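3.2 What people do with leftovers (and what they tell us they do)

I went into the Hemlow interviews thinking I'd be writing about food waste. I had the coding sheet ready and everything. Then the first household spent most of our visit talking about whose lunch smelled and when it was okay to heat it up, and so did the next one, and by January I'd given in and rewritten the sheet. We ended up with 20 households and two shared office kitchens, and the office kitchens were where the good stuff was. 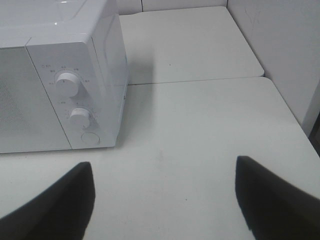 People have rules about reheating, lots of them, and almost none are written down. Fish is the famous one. But in the Likomholm office there was also a rule about soup (fine before noon, a bit rude after), and one about standing and waiting for your food versus going back to your desk. Kerstin Tangen, who coded the transcripts with me, started calling these "hallway rules," and I liked it so much that I've used it all through the paper. 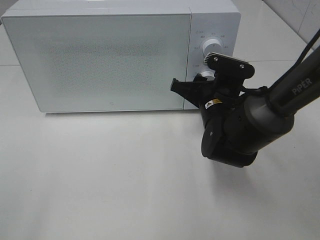

Waiting deserves its own paragraph, I think! When you ask people how long they wait for leftovers to heat, they guess high, and they remember the wait as annoying even when they spent it in a nice chat. Several told us they watch the food the whole time, and I do wonder how much they see through a dotted mesh window like the ones pictured above. My guess is they're mostly listening. One man at Ekström said he could tell his rice was done by the sound, and his coworkers backed him up.

Our diary data says much the same thing. We got back roughly 400 entries, and the ones about eating alone are short and flat ("pasta again") while the ones about shared lunches run on and on, with names and small grudges in them.
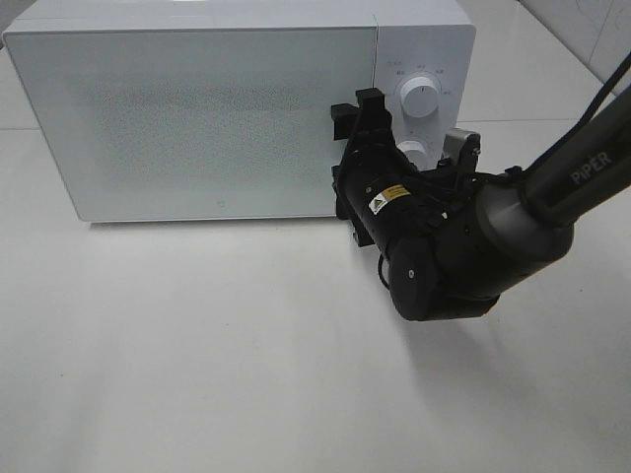 The grudges matter for the argument, by the way. Sterden was the only site where people ate at a set time, and it had the fewest complaints about smell but the most about portions. I don't want to lean on that too hard with one site. Still, a fixed lunch hour seems to move the arguing from the kitchen to the table, and we come back to it in Section 4.
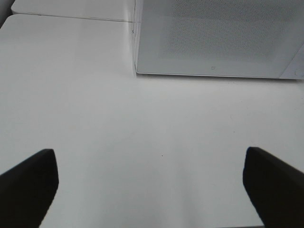 Figure 4. Countertop microwave and pale tabletop, four views.

200 shares · 2 comments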